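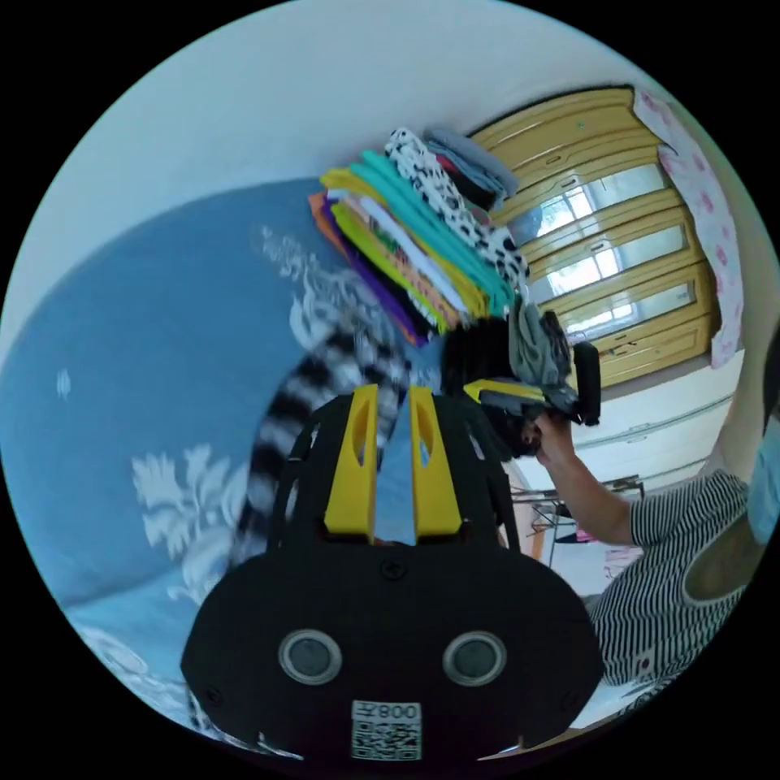 Folded clothes stacked on a blue floral bedspread, with a black-and-white striped piece alongside.

The Laundry That Ends Up on the Bed

By Edeltraud Lenz
March
4 min read

Most homes have a place where clean clothes wait. In mine it is the bed. I fold there because it is the largest flat surface I own and the height is easy on my back, and I have done it that way through three apartments and one marriage.

For this story I spent a few weeks asking people in Cerovow how they fold and where the clothes go afterward. I talked to parents, a retired tailor, two college roommates, and the staff of Brurkero, a wash-and-fold shop on the east side of town. I expected strong opinions about method. What I heard about most was the stack.

A stack of folded clothes has limits. Cotton T-shirts sit well on each other. Anything slick slides, and once one layer slides the whole pile starts to lean. At Brurkero they stop at 12 inches and start a new pile. The shop handled 3,952 orders last year, and the manager told me that most of the refolding they do comes from piles that went too high.

At home people go higher. One mother of four stacks everything in the order it comes out of the basket and sorts it at the dresser. Her piles are bright and mixed, with orange next to purple and a teal shirt in between, and she said she can find any child's clothes by the color of the folded edge. Her oldest is 11 and can do the same.

The tailor, who worked for 38 years and still irons his own sheets, does it the other way. He sorts before he folds. Pants go down first, then sweaters, then shirts, with small things on top. He turns every folded edge to the same side -- he showed me twice -- so that a piece can be pulled out with one hand while the other holds the rest in place.

Stripes came up more than I would have guessed. Wide bands are useful when you are learning to fold, as they show right away whether the fabric is straight. If the stripes bend, the fold is off. The roommates had one striped top between them and both used it to practice.

There is also the matter of what is underneath. A smooth bedspread lets you slide a finished pile to one side to make room. A quilt with a lot of texture holds it where it is. I use a printed cotton cover from Zaki that I bought for the guest room, and it has been on my own bed ever since.

Then the clothes have to be put away, and that is where most of us stall. Of the 78 readers who answered a short note I put in the January issue, over half said folded laundry stays out at least one night. Several move it to a chair at bedtime and back to the bed in the morning. One man has done this with the same pile since Thursday.

I tried the tailor's order for two weeks. The piles stood straighter and the shirts came out of the drawer with fewer creases. Sorting first added a few minutes to each load, and I needed the whole bed to do it. I have kept the part about the edges and gone back to folding whatever is on top of the basket.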